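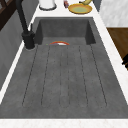

Gray sink with ribbed drainboard, render.

April 2026

Shorts program, second pass through the cut order

Watched the whole program end to end today with Samina Afridi, no stopping. It has seven shorts and runs long. The order we settled on in February does not hold up when you sit through it in one go.

Main problem is the first half. Savon opens, and it is a good opener: two brothers share a train compartment and hardly speak, and the titles don't come up until they get off. Then we go straight into Jultetti, which has almost no dialogue either. By the time Mak starts, you have been waiting a long while for someone to say a full sentence. Mak is the talky one, nearly all of it a phone argument in a stairwell, and it felt louder than it is.

Tried on paper:
Savon
Mak
Jultetti
(the rest as before, Atilik last)

Samina thinks Atilik should not close. Her point is that the last scene is a question and people will want something after it. I still like it at the end. We left it there for now and will look again once the new subtitle files are in.

Subtitles. Went through all the cards for Atilik, 319 of them. Five need fixing:
– two run over a cut and should end on it
– one has the speaker's name left in from the script
– one is on screen too short to read, the line about the boat
– one is a plain typo ("their" for "there")
Corrected in the working file, not yet exported. The timing on the rest is fine. I would like the song translated as well, at least the chorus, but the director's notes ask for it to be left alone, so leave it.

Sound. Levels between films are still uneven. Savon is quiet and everything after it seems to jump. I don't want to touch anybody's mix. A flat gain change per film is all we should do. Took a first set of readings off the room speakers, but the door was open for part of it, so I would not trust them. Redo.

Picture. Jultetti was supplied at 25 and the others at 24. The conversion we had shows a stutter on the slow pan across the harbor, the same place each time. Samina made a new one with the audio pitch corrected and the pan is clean on the small monitor. Not checked on the big screen yet. Keep the old file until it is.

Black between films: we had some 7 seconds. Felt right everywhere except after Mak, which ends hard and could use a little more. Added two there.

To do
Export Atilik subtitles, send to Samina
Redo level readings, door shut
Jultetti on the big screen, pan only
Ask about a shorter credit roll for Savon
Write program notes, one paragraph per film, no endings given away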